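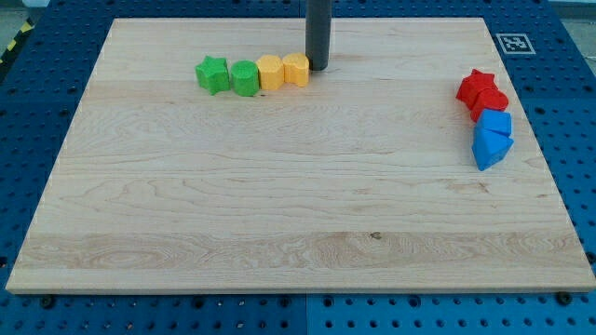 木板上的八块积木,圆杆停在黄色那一对的右边。

机器到底能不能替我收拾桌子了?
版块:家务与自动化 发表于 09/01/2024

Friederike Kohlhase

先交代背景。我在Ismont开一间修钟表兼修小家电的铺子,楼上就是住的地方,所以我每天要收拾两遍:楼下收螺丝、垫圈、发条盒,楼上收孩子的积木。两件事的性质完全一样,都是把一堆颜色不同、大小差不多的小东西归到该去的地方,区别只在于楼上的踩到更疼。

最近亲戚转给我一堆文章,说推积木、分颜色这种活儿,机械臂已经学得像模像样了。首图就是这类任务:一块浅色木板,绿的挨着绿的,黄的挨着黄的,右边是红的和蓝的。说实话,比我家任何一个晚上的地板都整齐。

于是我认真考虑过Grilent的那台桌面整理机。销售员Renaud很热情,报价2000,还不含底座。我问他能不能分垫圈,他说"原则上可以"。我做了这么多年维修,知道"原则上可以"后面通常跟着一张发票。

所以想请教各位:
一、现在买一台机器来收拾工作台,是不是太早?
二、如果它能把红的推到红的旁边,离把垫圈放进抽屉还差多少?
三、有没有人真在店里用过,用了之后还愿意跟它待在一个屋里?

扫地机我有,不用推荐。它目前的主要工作是把袜子从客厅运到床底下。

补充一点:我的工作台有一米多宽,灯光一般,台面上有油,还有一只猫。猫不归我管。

Josiane Guérin

我在一家包装厂管过八年产线,后来换到小作坊,两边都见过机器干活,说几句不好听但有用的。

先看首图里的板子。大块的平整木面,光线均匀,东西只有八件,颜色鲜艳得隔着马路都能认出来,旁边还贴着一个黑白方块标记。那种标记一般是给摄像头定位用的。你再看看你自己的工作台。你的垫圈是银色的,螺丝也是银色的,台面被灯一照还是银色的,上面再走过去一只猫。

然后看那根杆子。就是一根圆头的杆,没有手指,这样的家伙能做的主要是推。推是一门正经手艺,别小看它:积木被推一下会转,会歪,会带着旁边那块一起跑,机器得边看边改。星形的和圆的脾气也不一样,推过麻将牌和玻璃珠的人都懂。可是推得再好,也推不进抽屉。抽屉有一道边,那道边就是你问的第二条的答案。

要进抽屉就得抓。抓一块软乎乎的大积木和抓一个薄垫圈,难度差得远。垫圈平贴在油面上,我用指甲抠都要抠两下,夹爪连指甲都没有。产线上的办法是不抠,用振动盘把零件抖成一列,再一个个送出去。那种机器又吵又专一,换个尺寸就得重新调,不过它真能干活,而且干了几十年了,只是没人写文章夸它。

第三条,用过。我们作坊试过一台Orkurier的二手臂,任务是把塑料瓶盖按颜色分到两个盒里。调试用了13天,这13天里瓶盖是我分的。调好之后它干得不错,只要没人动桌子。后来有人擦桌子,把桌子挪了一点点,它就很认真地把瓶盖一个个放在盒子旁边的空气里。我们在地上画了桌脚的位置,以后就好了。所以愿不愿意跟它待在一个屋里?愿意,比跟某些同事强,但得给它画线。

具体建议:
楼下的零件,如果品种少、量大,去找二手振动盘,或者一套分级筛网。筛网不用插电,按直径分垫圈,晃一晃就行。
如果品种多、量小,也就是修理铺的常态,买一块带磁的托盘,拆的时候就按顺序放,省得事后分。
楼上的积木,别买机器。铺一块带抽绳的圆布,玩完一拉,连布带积木挂门后。不分颜色。孩子不在乎颜色,是你在乎。

Renaud那边你可以再问一句:请他带机器来你店里,用你的灯、你的台子、你的垫圈,当场分44个给你看。他要是肯来,请把结果贴上来,我很想看。

老螺丝不掉漆

没用过,但我觉得快了。去年十月我看过一个视频,机器人叠毛巾叠得很好。后来我看见角上写着播放速度是原来的8倍。

按这个速度,让它晚上慢慢收拾呗,反正你睡觉。

Friederike Kohlhase

谢谢两位。筛网已经订了,抽绳布用旧窗帘自己缝。

回楼上那位:晚上不行,晚上台子归猫。

Renaud回话了,说上门演示可以安排,但需要我事先把台面清空并擦干净。我问他,那我还要机器干什么。他说会向上面反映。

等有了下文再来更新。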